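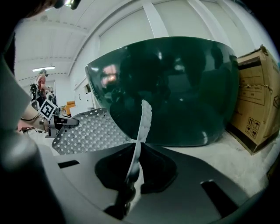 Hand-held gripper and the green shell, Trornadix workshop, 02/11/2019

Fengying Luo and I went to Trornadix to see whether their hand-held grippers belong in next year's equipment budget. Jinfeng Cai showed us the floor and let us try a pair. They are lighter than I expected, and the soft white finger bends more than it looks like it will.

Our main question was large, shiny parts. The green shell is as glossy as anything we handle at Narton, and you can see the ceiling lights in it. Cai said to plan for extra setup time with surfaces like that, and I have put 20 hours in the draft. 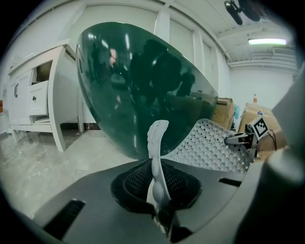
On cost, the grippers are the small item. A pair is $900, and spare fingers come in packs of 100, more than we would use in a year. Cai will ask if we can split a pack with Spanos. Training is two days on site and is billed separately – Luo wants that in writing before July.

Floor space was the other thing I had left out of the plan. Big parts need room on all sides, and the boxes they come in have to stand somewhere too. Our back bay is too narrow unless the shelving moves.

Still open: repair terms, and who pays shipping on returns.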